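Chapter 3
Paying for Power: How a Household Electric Bill Works

I rented my first apartment in Zevthorpe, and I was proud of it right up until the August bill came. I owed more for electricity than I'd spent on groceries! I did what most people do — I paid it, grumbled, and stuck the thing in a drawer. I didn't read past the total for another year, and when I finally did, I found I'd been on the wrong rate plan the whole time.

So this chapter is about reading past the total. We'll start with the unit everything else hangs on, the kilowatt-hour, and then work through fixed charges, tiered rates and time-of-day pricing. You'll need the arithmetic from Chapter 2 and a calculator. If you have a bill of your own handy, keep it next to you (cross out the account number before you bring it to class).

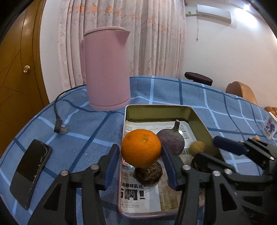 What does a kilowatt-hour measure?

It measures energy, the amount used by a 1,000-watt appliance running for one hour. A 500-watt appliance would need two hours to use the same amount, and a 2,000-watt one would get there in 30 minutes.

Students mix up power and energy every single term, and I did too. Power is how fast you're using electricity, like the speed of a car. Energy is how much you've used, like the miles on the trip. The utility bills most homes for the miles.

Our main case study is a house served by Vullico Electric, a small company with a wonderfully cluttered bill. The household used 2632 kilowatt-hours over one summer, paid a fixed charge of 17 dollars a month, and had a meter that was read every month except one, when the company estimated. That estimate causes all kinds of trouble, and we'll pick it apart in Section 3.4.

Before you go on, try Exercise 1 on page 58. It asks you to guess which appliances in your home use the most energy in a month. Write your guesses in pen, please — we'll be coming back to them.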